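Plandon: door-opening examples in simulation

Collection of door-opening examples for the Plandon policy continued through April. All episodes are teleoperated in the simulator on a two-armed robot, with Sayaka Kikuchi driving and Kiyoshi Tamura checking the logs.

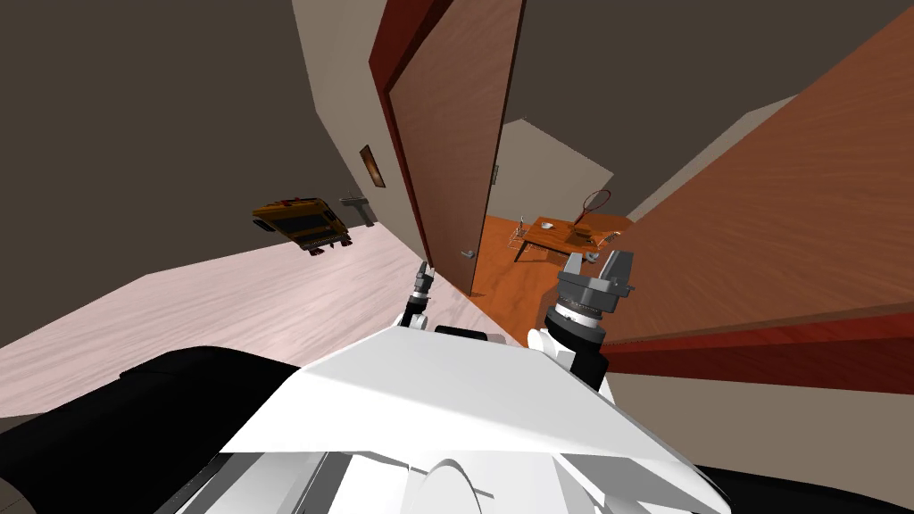 Room layouts and object placement are drawn again for each episode. We keep 80 episodes per door type and hold back 17 for testing. Failed grasps stay in the set, tagged, provided the operator recovers within 3 attempts.

The approach to the handle is logged as a separate phase from the grasp.
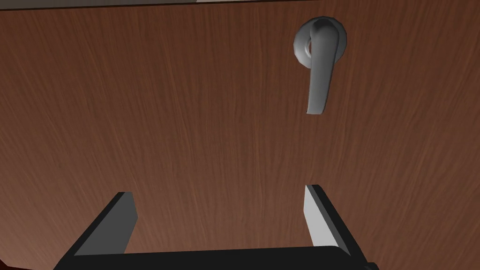

Gripper open, below the lever handle.

Head and wrist views are stored with joint positions and gripper commands. Episodes with dropped samples in any stream are rejected at import. 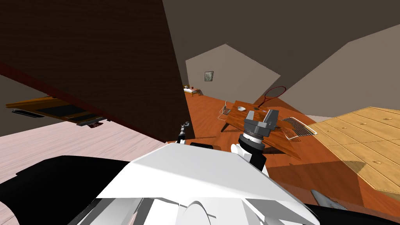
Kiyoshi has rewritten the import check, and it now runs in roughly 2 minutes per batch. Grasp labels are still set by hand. An episode counts as aligned once the lever lies between the fingers, before any closing command.

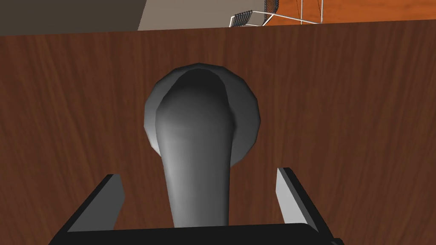 Next month

Drawer episodes, using the Pulton layouts.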